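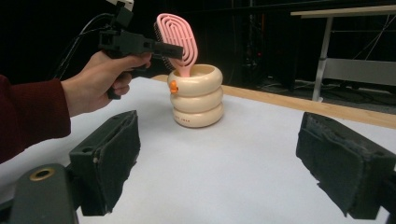

Product Review: Werkari Stackable Table Holder, Cream

The Prenitz Center for Home Goods reviewed this holder in October as part of its survey of small tabletop items. The Werkari was used daily in 11 households and compared with two similar holders, the Kocsis and the Stirnitz.

Design and Stability

The holder takes the form of three rounded rings, one above the other. It weighs 196 grams. Reviewers found that it stayed in place on bare tables – less so on cloth – and that it did not tip when loaded with pens or kitchen spoons. The Kocsis, although taller, fell over more often.

Care

Dust gathers in the grooves between the rings, and a soft brush is needed to remove it. The printed care sheet is brief and omits any mention of dishwashers. The maker should correct this.

Rating

The Center recommends the Werkari for desks and dining tables. Households that need room for longer utensils will be better served by the Stirnitz – at a higher price.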